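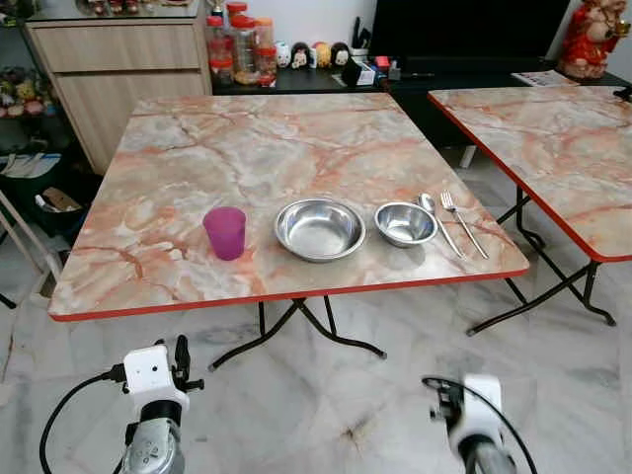 Robots at Home, Unit 4: Setting and Clearing a Table
Mehrangiz Sadeghi
Handout revised 2018-01-09

Can machines do household chores yet? Some of them, slowly, and I find the slow ones fascinating! Table setting is a wonderful test. A cup, a bowl, a spoon and a fork ask for very different grips, and any five-year-old can do the job while chatting about something else.

Start with the bowl. Polished steel reflects the ceiling, the table and the robot's own arm, so a depth camera may report holes where there is solid metal. A see-through cup is hard in another way - the camera looks partly through it.

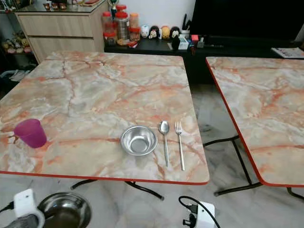 Cutlery is my favorite part. A fork lying flat gives the fingers only a few millimeters to work with, and fingertips that press too low scrape the tabletop. In our December trials the Plitlow planner made 339 pickup attempts, and over 25 of the failures were spoons that slid away at first touch.

Before next class, read the Renov notes, sections 1 to 8, and write half a page on this: the robot has put down a fork slightly crooked. Should it try again? How would it decide? Bring a sketch of your grip for a flat spoon as well - rough pencil is fine.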